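Vaporizador de mano Clarkent: opinión tras varios meses de uso

Efa Lewis
26/06/2023

Compré el vaporizador de mano Clarkent en noviembre para sustituir a una plancha Juntunen que ya goteaba por la suela. Pagué 55 euros en la tienda Brutbridge. En casa se usa casi todo colgado en percha: camisetas, camisas, algún vestido y mucha ropa negra, que es donde peor se disimulan las arrugas.

Es un aparato pequeño, negro, y se maneja con una sola mano. El depósito se saca tirando hacia abajo y se llena en el grifo. Uso agua destilada porque la de aquí tiene mucha cal. Tarda 63 segundos en calentarse desde que se enchufa, medidos con el móvil. El manual dice menos, pero no me parece una diferencia grave.

En algodón fino y viscosa funciona bien. Cuelgo la prenda, sujeto el bajo con la mano libre y paso la boquilla de arriba abajo, despacio. Una camiseta me lleva 4 minutos contando los dos lados. En lino hay que insistir y el resultado queda a medias. Los cuellos y los puños de camisa no los deja marcados – para eso sigo sacando la tabla.

La percha importa más de lo que pensaba. Las de plástico rígido aguantan la prenda recta. Las de alambre se doblan en cuanto se tira un poco de la tela, y los tirantes se resbalan. He acabado dejando las de alambre para guardar y las otras para planchar.

Lo que menos me gusta es el cable, corto para mi dormitorio. Tengo que trabajar al lado de la cama y no junto a la ventana, donde hay mejor luz. El botón de vapor hay que mantenerlo apretado todo el tiempo y el pulgar se cansa a la tercera o cuarta prenda. Si se inclina mucho, escupe gotas. En ropa oscura dejan cerco hasta que secan y luego desaparecen.

La limpieza es sencilla: vaciar el depósito después de cada uso y pasar vinagre rebajado una vez al mes. La tapa de goma del llenado sigue cerrando bien.

Probé también el Irnmont de una vecina. Echa más vapor, pero pesa bastante más y ocupa el doble en el armario. Para una familia con mucha colada me iría a ese. Para repasar la ropa de la semana me quedo con el mío.

Nota: 7 sobre 9 en mi escala habitual. Le quito un punto por el cable y otro por el botón.

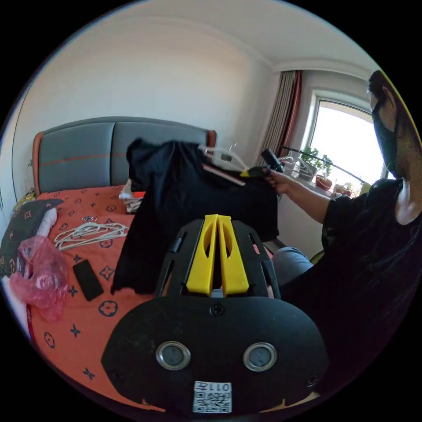 Repaso de una prenda negra en percha de plástico, junto a la cama.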